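Materials Handling and Storage, Unit 4
Handout: Open bins and small loose goods
Last revised October 20, 2018

Read this before the practical. It covers the sheet metal bin and how small items are put into it and taken out. Shelving and racking were dealt with in Unit 3.

1. Why the sides slope

A bin with straight walls holds slightly more for the same floor space, but the last few items tend to end up tight against a wall or in a corner, where they are hard to get hold of. Sloping the sides brings them back towards the middle. The price is lost volume, and bins of this shape take up more room on a bench than people expect. In the Flustdale exercise you will work out the loss for a slope of 30 degrees.

2. Bare metal floors

Bare sheet metal is easy to wipe down and stands up well to knocks. It also scratches, and a scratched floor throws back light in patches. Anyone picking by eye will find that a shiny patch can hide the rim of a clear or tinted item. Move the lamp before you move the bin. 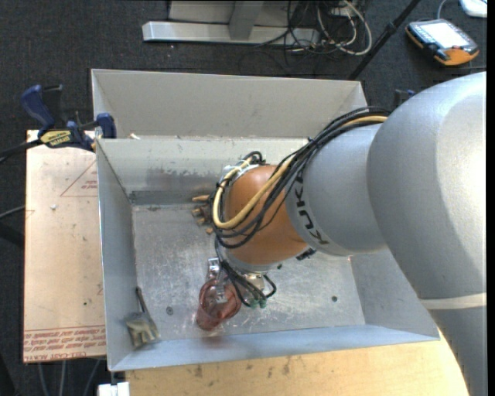 Light plastic goods such as cups are the awkward case. They roll, they seldom come to rest upright, and a cup lying at an angle has to be taken by the rim or wall. Gripping the rim works well if the opening faces you. If it faces away, turn the cup first – do not squeeze harder. Thin walls bend and the cup slips out.

3. Filling and emptying

Usuga bins are filled to 2 cm below the top edge for this course. Lower goods in by hand and do not tip them from the carton. In the Flekemell stock sheet the batch is given as 3,827 cups, to be split into lots of 1,000 with the remainder kept apart. Write the remainder on the label.

4. For the practical

Bring the Bakitz record form, filled in as far as section B. Note the state of the bin floor before you start, including dents and marks, and again when the bin is empty. Forms go in the tray by the door.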